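Issue 319
December 4, 2024

Do sports shirts need their own soap?

Twelve dollars is a lot for a bottle of laundry soap that fits in a coat pocket. I paid it anyway. Pluneo Sport had been following me around the internet since May, and the ad that finally got me had a line about odor "locked deep in performance fibers" that ordinary detergent "simply can't reach." I own a drawer full of performance fibers. Some of them do smell.

So this month's item is about sports wash, plus the other things sold alongside it: scent beads, fabric mist, the rinse you add before the rinse. I have a low opinion of most of it and I'll try to say where that opinion is fair and where it's just me being cheap.

Start with the complaint itself, which is real. Polyester holds on to body oil. It dries fast and doesn't soak up much water, and the oil that comes off your skin likes it there. Cotton gets wetter and heavier in use but tends to give up the smell more easily in the wash. If you've ever pulled a clean shirt out of the drawer, put it on, walked to the bus and started to smell like last week, you know what the ads are talking about.

What I don't accept is the jump from "this is annoying" to "you need a separate product." The Pluneo label lists surfactants, enzymes, a water softener and fragrance. I put it next to the store brand under my sink. Surfactants, enzymes, a water softener and fragrance. The amounts may well be different, and amounts matter, but the label doesn't give them, and when I emailed to ask I got back a coupon.

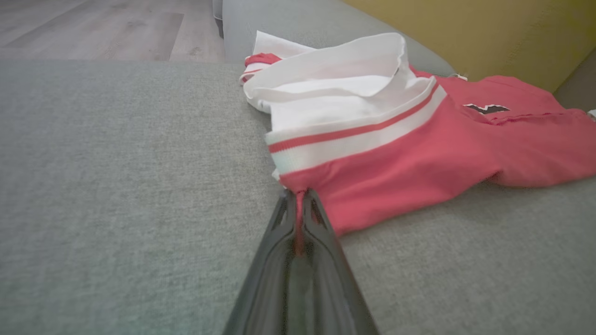
What "4000 athletes" means

The back of the bottle says the formula was "trusted by 4000 athletes." I'd like to know what an athlete is. I'd like to know what trusting involves. Did they buy it? Did they get it free in a race bag? Did they click a box? There is a small star next to the number, and I turned the bottle around twice looking for the other star, the one that's supposed to be at the bottom with the explanation. It isn't there.

You see this all over the laundry aisle. Noma, the fabric mist, says it "helps fight odor at the source." Helps is doing a great deal of work in that sentence. A glass of water helps fight a house fire. The Noma bottle also says to let the item air out fully after spraying, and I have a feeling the airing out is where most of the fighting gets done. I tried a shirt with the mist and a shirt without, both hung on the back porch overnight. In the morning one smelled of nothing much and one smelled of pears.

That's one person with two shirts and a porch, so don't take it to court. But I didn't see a better test on their website, and they have more money than I do.

The thing about using less

My other gripe with the sports bottles is the dose. The Pluneo cap has lines inside it that you can't read unless you hold it up to a window, and the top line, the one your thumb naturally pours to, is for "heavy activity." Anyone who buys this stuff will believe their activity is heavy. I did.

Too much soap is a fairly common way to end up with a stale-smelling shirt. It doesn't all rinse out, especially in the newer machines that are stingy with water, and what stays behind is a nice sticky film for the next round of sweat. Then the shirt smells and you pour more. I can't prove anybody planned it that way, and I'm not going to say they did. I'll only say the arrangement seems to suit the people selling refills.

If you want to check your own machine, put in a load of clean towels with no soap at all and look through the door partway through. If you see suds, they came from somewhere. I did this expecting to feel smug and there was foam up the glass.

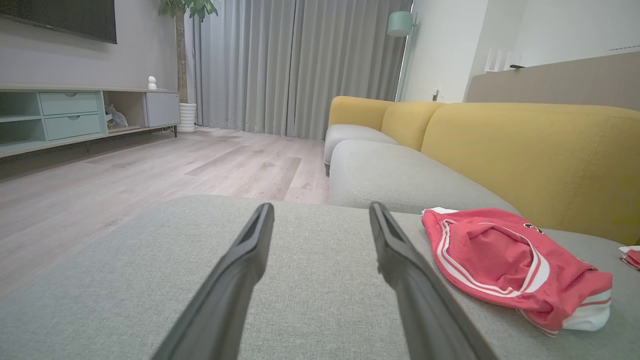 One reader wrote back after the last issue to say I was being unfair to the whole category. The message said that a sports wash had rescued a pile of team shirts that were headed for the trash, that regular detergent had been tried on them many times first, and that I should stop assuming everyone with a different result has been fooled. Fair enough. I don't think that reader was fooled. I do wonder whether anything else changed that day: a longer cycle, a smaller load, a soak beforehand because the new bottle told you to soak. The instructions on these products are often very good. You could follow them with any soap you like.

That's more or less where I've landed on soaking. A basin of cool water, a normal amount of normal detergent, 30 minutes, inside out. I've had better luck with that than with anything in a sleek bottle. Inside out is the part I used to skip, and it's silly to skip it when the dirty side is the side that was touching you.

Vinegar, while we're here

I know, I know. Every time I write about laundry I hear from the vinegar people. I've used it in the rinse. It seems to do something for towels. On sports shirts I couldn't tell you. There are repair people who will say it's hard on the rubber parts of a machine and home-tip sites that will say it's harmless, and both groups sound extremely sure of themselves. I use it once in a while and keep my mouth shut about it. Never put it in with bleach, whatever else you believe.

Fabric softener is an easier call. Most tags on stretchy sports clothes tell you to leave it out, and here I side with the tag. It coats the cloth. You bought a shirt that moves sweat away from you and then you waxed it.
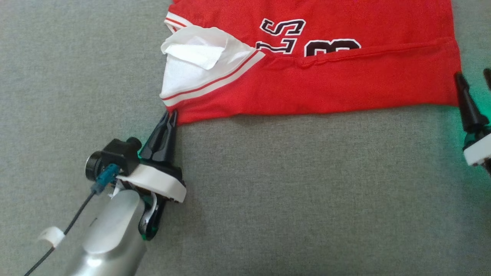

Red basketball jersey, laid flat.

Numbers and lettering are where I get a little more careful, and where I'll admit that a gentler product could earn its keep. Heat is what I'd worry about before soap, though. I've cracked the lettering on a shirt in the dryer and no detergent on earth was going to save it. Dry them on a rack or over a door. They're mostly air anyway, and they'll be done before you remember you put them there.

The laundromat on Ekham, where I go when my own machine is sulking, has a hand-lettered sign over the dryers telling people to take printed shirts out early. I trust that sign more than I trust the bottle. The laundromat makes money when the dryer keeps running, and it put up the sign regardless.

Red is the other one to watch. A new red shirt with white parts can bleed onto itself, and the color catcher sheets they sell for that are, to my surprise, pretty decent. The sheet comes out pink. I suppose you could argue that a pink sheet only proves the sheet is good at turning pink, and a sceptic ought to argue it, but I've kept buying them. Cold water and getting the stuff out of the machine as soon as it stops are still my first line, and both are free.
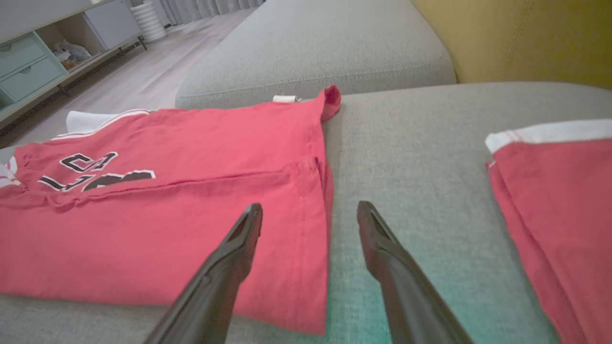 Would I buy it again?

No. The Pluneo bottle is two-thirds gone, my shirts smell fine, and they smelled just as fine during the stretch when I went back to the store brand and soaked first. If somebody gave me another bottle I'd use it up. If you like the smell, that's a perfectly good reason to buy soap, and I wish the ads would just say so.

What would change my mind is a plain side-by-side: same shirts, same sweat, same dose, same cycle, people sniffing without knowing which is which, and the results printed even if they come out dull. I've asked for that. I have a second coupon now.

Next issue: the Sepúlveda dryer balls, which claim to cut drying time and which my dog has already taken a position on. If you've run them in a mixed load, write in and tell me what else was in there.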